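Kitchen Odds and Ends: The Bottle Page
Holldale Household Gallery, updated 14th June

I started this gallery because I was tired of product pages. Every insulated bottle sold in the last few years apparently keeps ice for two days, never sweats, never smells and cleans itself if you rinse it. I have owned enough of them to doubt all four. What goes up here is ordinary stuff on an ordinary table, with whatever I think of it underneath.

The bottles are the section people write to me about. Most of the mail is about smell. Someone buys a Fallent or an Udex, fills it with coffee for a month, and then wonders why the water tastes like a diner. The usual advice is tablets, and a tub of 65 tablets will last you well past the point where you've lost the bottle. I tried them for most of July last year and couldn't tell the difference from dish soap and hot water. Maybe my nose is bad.

Then there are the cloths. Usman sells a "bottle care towel" that looks to me like any small plush towel with a bigger price on it. The listing had 436 reviews when I checked, and nearly all of them said "soft." Fine, it's soft. I wanted to know if it leaves fuzz on the rim, and not one review I read got around to that.

My own view, for what it's worth: a fluffy towel is all right for the outside of a bottle and a nuisance anywhere near the neck. Flat cotton does the neck better. Straps are a separate complaint - they stay damp long after the bottle is dry, and people forget to wash them at all.

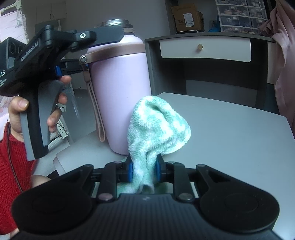 Lavender bottle with the top open, taupe strap hanging down, and a little mint and white plush towel against the side. Pretty colors together, I'll give them that. I remain unconvinced by plush.

If you have a bottle that has lasted more than 2 years without picking up a smell, send me a picture and tell me what you keep in it. "Only water" is an acceptable answer, though I may not believe you.

Next up is lunch boxes, and the word "leakproof."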